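Trolla双臂套件用了一个多月

十月份把Trolla的双臂套件装好，到现在用了一个多月，写一下感受。套件是从Abera订的，两条臂、底座、导轨和控制软件一起发货，围板要另外选配。我平时主要拿它做布料方面的任务，夹取、展平、卷起这一类，对刚性零件的表现了解不多。

安装不难。两个底座都锁在前面的铝型材上，间距可以自己调，说明书给了推荐值，照着装就行。标定花的时间比装机长，第一次做了2个小时，后来熟了会快一些。
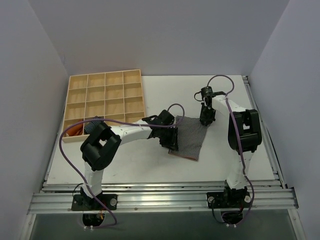 左臂夹爪压住条纹布，右臂停在布的上沿附近。

软件叫Stalport，界面很朴素，左边是任务列表，右边是两条臂的状态。每次录制存成一个独立的文件夹，到上周为止我一共录了1732条，文件管理没出过问题。不满意的地方是回放，两条臂的时间轴不能分开拖，想单独看一条臂的动作只能整段重放。 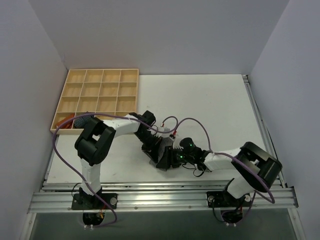

走线是我最想提意见的部分。套件自带的线偏长，厂家的考虑大概是让手臂伸到最远处也不会绷紧，但手臂收回来以后多余的部分就没地方去了。紫色那根从左腕绕出一个大圈，一直甩到木格盘边上，做靠近盘子的动作时我总要留意它。后来我在Drivgate买了一包线夹，准备把上臂那一段固定住，腕部还是得留活动量。

夹爪的开合速度分4档，布料用最慢的一档比较稳，快了容易把边带起来。单条臂的负载标的是最高200克，布类够用，想拿重物的话要看更大的型号。
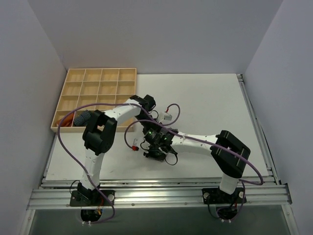
两条臂靠得这么近，会不会互相撞？
软件里有防碰撞距离，默认开着，低于设定值就停。做交接动作时要把这个距离调小，调完先用低速跑一遍，再恢复正常速度。

交接是我目前练得最多的动作。一条臂捏住卷好的布头，另一条臂张开手指从下面靠过去，对准了再合。难点在对准，布是软的，垂下来的形状每次都不一样，腕部相机的画面在这一步很有用，只看固定机位很难判断前后距离。
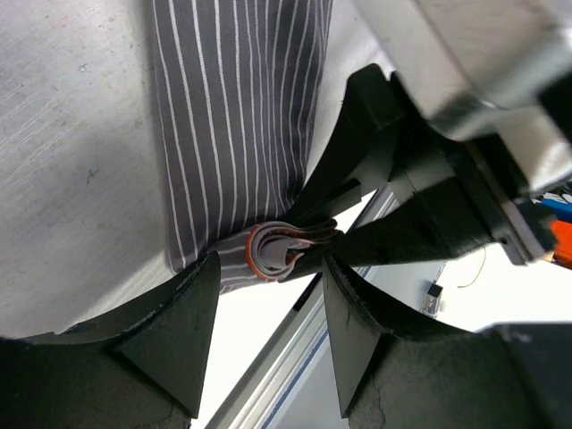
有位读者留言说，他用同一款套件叠毛巾，换过一副软一点的指尖以后，掉布的情况少了很多，只是指尖磨损也更快，建议多备一副。

我还没换过指尖，原装的先用着。下个月打算试试厚一点的布料，顺便把线夹装上，到时候再补一篇。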